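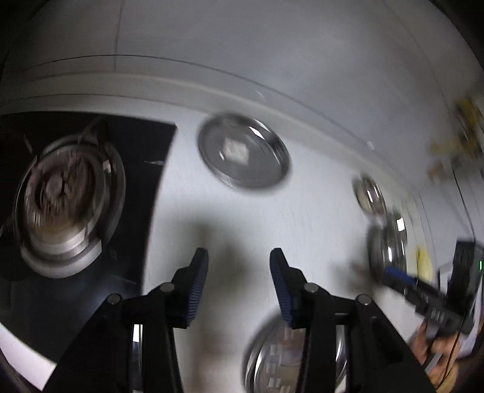
Relatório de andamento – Clube de Robótica Stunutine
Projeto Cozinha, segunda etapa
Destinatário: Fundo Pimetti de Apoio a Projetos Estudantis
14 de julho de 2020

1. Situação geral

O projeto segue dentro do plano aprovado, com uma alteração no calendário que está explicada no item 5. A etapa que se encerra agora tinha dois objetivos: concluir a montagem das garras manuais e iniciar a gravação de demonstrações de tarefas simples com louça de metal. O primeiro foi cumprido. O segundo foi cumprido em parte, pois falta repetir as gravações de uma das tarefas.

Participam do clube 17 estudantes do ensino médio técnico, divididos em equipe de mecânica, equipe de eletrônica e equipe de dados. As reuniões continuam no contraturno. O trabalho de programação passou a ser feito em casa por quem tem computador, e os demais usam as máquinas da escola em horário agendado.

2. Garras

As garras usam dois dedos de plástico preto, com almofadas azul-escuras na face interna da ponta. As almofadas têm ranhuras horizontais finas. A versão anterior era lisa e deixava escapar pratos de aço inox quando o estudante os levantava pela borda. Com a superfície ranhurada o problema diminuiu, mas não desapareceu, principalmente com as tigelas mais fundas.

As articulações são presas por pinos metálicos. Na primeira montagem eles entravam com folga, e a abertura dos dois dedos ficava desigual. A equipe de mecânica refez os furos e passou a conferir o alinhamento antes de cada gravação. O desenho revisado está na pasta do projeto, com o nome Jurow 2, junto com a lista de peças e as instruções de montagem. A lista ainda traz o comprimento antigo de um dos pinos e será corrigida.

Duas peças impressas quebraram durante os testes, ambas no encaixe da base. A espessura nesse ponto foi aumentada no arquivo e as peças foram reimpressas sem custo adicional, com o filamento já comprado.

3. Gravações

As sessões são feitas em bancada branca de cozinha, ao lado de um fogão a gás de mesa de vidro preto. A louça escolhida é de aço inox: pratos e tigelas de tamanhos diferentes. O material foi mantido de propósito, apesar dos reflexos, porque é o que existe na maioria das cozinhas escolares da região e porque as equipes queriam trabalhar com um caso difícil desde o começo.

Foram gravadas 43 demonstrações até o momento, distribuídas entre três tarefas: mover um prato, empilhar duas tigelas e afastar uma peça da borda da bancada. Dessas, 8 foram descartadas na revisão. Os motivos registrados na planilha foram imagem muito borrada por movimento rápido da mão, objeto fora do campo de visão no momento da pega e gravação iniciada com atraso.

O borrão é hoje a principal dificuldade. Os estudantes tendem a deslocar a garra depressa entre uma peça e outra, e vários trechos ficam sem nitidez justamente na aproximação. A orientação atual é reduzir a velocidade e fazer uma pausa curta antes de fechar os dedos. A equipe de dados também está testando mais luz sobre a bancada – o resultado ainda não permite conclusão, já que os reflexos no aço aumentam junto.

A tarefa de empilhar precisa ser refeita. As instruções estavam escritas de forma ambígua e parte dos estudantes colocou a tigela maior por cima. O texto foi reescrito e aprovado pela coordenação.

4. Formação dos estudantes

Foram dadas mais de 19 horas de oficina desde o relatório anterior, somando desenho de peças, solda básica e organização de dados. A oficina de solda teve a maior procura e foi repetida. A de organização de dados teve frequência menor do que o previsto, e o conteúdo será redistribuído em encontros mais curtos, com exercícios feitos sobre as próprias gravações do clube.

Os estudantes do segundo ano assumiram a revisão das gravações. Cada demonstração é vista por duas pessoas antes de entrar no conjunto. Quando há discordância, a decisão fica com o professor orientador.

5. Calendário

A mostra interna, prevista para o encerramento do semestre, foi transferida para setembro. A mudança não afeta o orçamento. Até lá, pretende-se refazer as gravações da tarefa de empilhar, terminar a revisão do conjunto e preparar uma primeira versão do modelo, ainda que só para a tarefa de mover o prato.

A inscrição na Copa Kasprzak de robótica estudantil foi feita na categoria de manipulação. O regulamento exige vídeo e relatório técnico em português. O relatório está em rascunho.

6. Recursos

Os gastos da etapa ficaram dentro das rubricas de material de consumo e transporte. As notas fiscais seguem em arquivo separado. Pede-se autorização para remanejar o saldo de transporte para a compra de luminárias e cabos, pois as visitas técnicas programadas não foram realizadas. Caso o remanejamento seja negado, o clube continuará com a iluminação existente e a compra ficará para a próxima etapa.

Coordenação do Clube de Robótica Stunutine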